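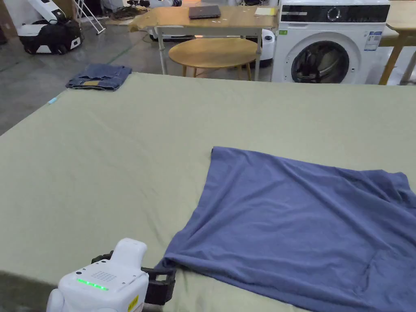 Fig. 1. Gripper holding the lower left of a T-shirt laid flat; folded jeans at the back of the table.

Garage and Shared-Shop Robotics, Handout 4
Cloth handling: what your build can and can't claim
Notes by Sieglinde Pfeiffer, Jan 13, 2020

Read this before you order parts for the folding project. Half the proposals I got promise a "laundry robot." I doubt any of them will be one by August, and I'd like the write-ups to stop saying so.

1. Holding is the easy part
Fig. 1 shows fingers on cloth. It doesn't show a fold. Two rigid fingers can pinch a raised bit of knit fabric without much trouble. Getting hold of one layer and leaving the layer under it alone is a different job, and a still picture can't tell you which one happened. If your report has only stills, I will grade it as a report about pinching.

2. Starting conditions
The shirt in the figure is spread out. Most of the demos you will find online start this way, and most don't mention who did the spreading. Write down how the garment got onto the table. If a person flattened it, say so, and don't call the run "autonomous" from end to end.

Folded denim holds its shape fairly well. A T-shirt doesn't. Please don't test on jeans and report on "clothing."

3. The table
A cloth cover gives the fingers something soft to press into. It can also wrinkle, or get picked up along with the shirt. Chepkoech Were's group ran 135 pinches on a covered top last term and never tried a bare one, so we have no idea how much the cover helped. Run both.

4. Logging
Every attempt goes in the log, including the ones you stopped early. Jabari Okoth's first log had 229 entries and a success rate I didn't believe. The full log, with the aborted tries put back, had 1122. I believed that one.

5. Off-the-shelf fingers
The Prulex kit is fine for a first build. The Frerichs set costs more and I haven't seen it do better on knits. Obadia Waweru disagrees and is welcome to bring numbers.

For next week: one page, your definition of a "fold," and how someone outside your group would check it. Bring 2 copies.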